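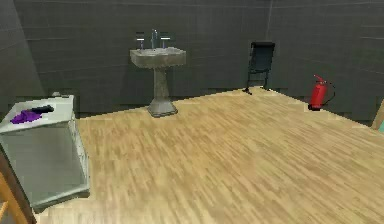 Cillus Opens Renovated Guest House in Cenwood

CENWOOD, October 27, 2025 - Cillus, the operator of small guest houses, announced today that its house in Cenwood is open again for guests. The building was closed since May for a complete renovation.

The house has now 20 rooms for short and long stays. The work was done by the building company Ravn, and the new heating system was delivered by Cikus. All rooms have received new windows, and the old stairs at the street side were repaired and kept. 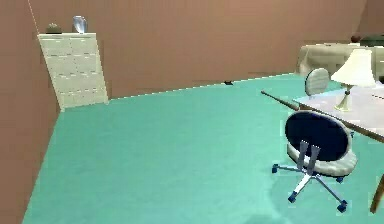 Prices start at 119 dollars per night, with breakfast included. Guests who stay one full week pay 675 dollars. Breakfast is served on the ground floor from seven o'clock, and on weekends one hour later.

"Many of our guests come to Cenwood for work and stay several weeks, and they asked us for quieter rooms," the company said in a statement. "We have listened to them, and we are glad to welcome them back."

The first 200 reservations made through the Cillus website will receive free late check-out. Parking behind the house is free of charge, but the places must be reserved in advance.

Press contact: Cillus Press Office, Cenwood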